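Bin and Toy Check, Matonport Playroom — April walk-through, with my comments

Done by Ifeoma Akpan. Bernice Essien read it over and added a couple of notes, marked BE.

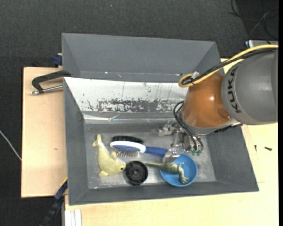 I do this check every April before the summer families start coming in, and I've kept last year's order so you can lay the two side by side. OK means leave it alone, FIX means somebody has to do something, and WATCH means I'll look again next month. Comments are mine and they do wander a bit, sorry!

BINS

Inside surfaces — WATCH. The grey bin has scratches and dark specks on the sloping panel at the back, plus a band of worn black and grey patches across it. The floor is scuffed too. I'm putting all of that down as wear. I ran a cotton glove over the whole lot and nothing snagged.
Crinkled strip where the back meets the floor — FIX. Crumbs love a crinkle. Please press it flat or replace it, Nicanor, whichever is quicker.
Corners — OK. Went in with a flashlight and a damp cloth.
Rim — OK, no sharp spots.
Weight when full — OK. I can slide it by myself (just!).

SOFT TOYS

Yellow dolphin, seams — OK. Tugged the tail, the fins and the snout and they all held. He's a favorite of mine, so I may have tugged gently. BE: I tugged him again, properly. Still OK.
Yellow dolphin, eyes — OK. Tight, no wobble.
Yellow dolphin, wash — FIX. The whitish part of the belly shows everything, so he goes in the next cold load, inside a pillowcase.
Plemik bears, top shelf — FIX. One has a loose ear. I took it home to stitch.
Care labels — WATCH. A few are faded to nothing. If you can't read it, wash it cold and air dry.

HOUSEHOLD ITEMS FOR PRETEND PLAY

Hairbrush, white and blue head — OK with a condition. It's for dolls and stuffed animals only, and I'd like that written on the handle in marker. Real heads and a shared brush don't mix, and I do not want to go through last fall again.
Bowl — OK. No cracks or chips. Rinse it after every session, even when it looks clean.
Anything with a handle — WATCH. Grips get sticky first. Wipe them last thing, around 5 if you're closing.

ROOM

Shelf brackets — OK. Socorro Paucar tightened them in the morning while I was still hunting for my pen.
Outlet covers — FIX. 2 missing by the sink. I've asked Ruth Sedgwick to order the Bramwell kind, they fit better.
Floor mats — OK, but the one by the door curls up at one end. Turn it over for now.
Cleaning spray — FIX. The Julelard bottle was sitting on the low shelf. It lives in the locked cabinet, please, every single time.

Left to do before the next check: crinkled strip, dolphin wash, bear ear, brush label, outlet covers, spray. Initial each one on the sheet inside the cabinet door when it's finished.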